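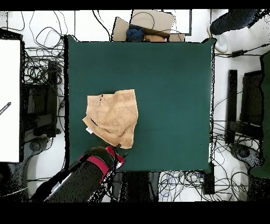 Cloth is the slowest thing the group at Trellell records, and the operator who runs most of the sessions says she would not have it any other way. She spent two years on rigid parts at Malov before moving over. "A block is where you left it," she says. "With a towel you have to look every time." An episode starts with something like the tan towel, bunched up on the green surface with one corner tucked under and the gripper close to the fabric. She will not straighten it first. "If I tidy it, the model learns tidy towels."

Her target is 51 good episodes in a shift. On a bad day she gets fewer and goes home at five anyway. An episode is thrown out if she hesitates too long in the middle, or if the arm's log and the video drift apart. That second problem took up most of December. "We had 300 episodes I liked and couldn't use," she says. They are still on a drive at the Rutherford office, and she would like someone to try realigning them.

I asked whether she keeps the mistakes. Some of them, she said. If the gripper misses an edge and she goes back for it, the whole thing stays in and gets tagged as a recovery. A model trained only on clean runs tends to freeze at the first missed grasp — she saw this with an early version, which would close on air and then carry on as if it were holding cloth.

The tags are short. There are 3 of them: clean, recovery and discard. An earlier list had many more, and people at different stations used them differently. "I'd call it a slip and the next person would call it a regrasp. You can't train on that."

Starting positions come from dropping the cloth from chest height. She also changes which towel she uses partway through a session, and notes the change in the log.

The next batch goes to Zusside, where it will be mixed with recordings from another arm. She has doubts about that. The other arm's operators work faster and grip closer to the corners. "Maybe it helps to have both," she says. "I'd want to see it trained on ours alone first, and then compare."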